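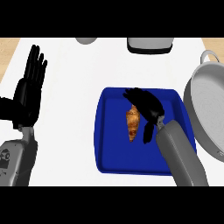 **Unit 4: Pricing a serviced flat**

Read the Dralau case before the seminar. These notes cover only the parts we use in the exercise.

## Terms

- **Room night**: one unit available for one night.
- **Occupancy**: room nights sold divided by room nights available.
- **ADR** (average daily rate): room revenue divided by room nights sold.
- **RevPAR**: room revenue divided by room nights available. You can also get it by multiplying ADR by occupancy.

Leave cleaning fees out of ADR. Arkis includes them in its owner reports, so its figures can't be set beside a hotel's until you take them out.

## The Dralau case

Dralau lets serviced flats by the night and by the month. In March it had 1,132 room nights on sale. The nightly rate was 105 euros midweek and 200 euros during the trade fair. Monthly guests paid much less per night but needed one clean a week and almost no front desk time.

The manager wanted to close monthly lets during the fair. The owner, Verbeke, preferred steady income. Both had a point, and the case doesn't say who won.

Costs that change with each stay:

- linen and cleaning
- booking site commission
- key handover, if done in person
- welcome groceries (Drinilo supplies these at cost)

Rent and insurance don't change with the number of stays. Keep them out of the minimum rate.

## Exercise

A guest asks for a single night at 100 euros in the week before the fair. The flat is otherwise empty. Commission is 15 per cent and the other costs of the stay come to 38 euros.

1. Work out what is left after commission and costs.
2. Say whether you would accept, and what you'd want to know about the nights on either side.
3. Explain what happens to ADR and to RevPAR if you accept.

Bring your working on paper. We'll go through question 3 first, as last year's group mixed up the two measures.

Next unit: cancellation terms and deposits.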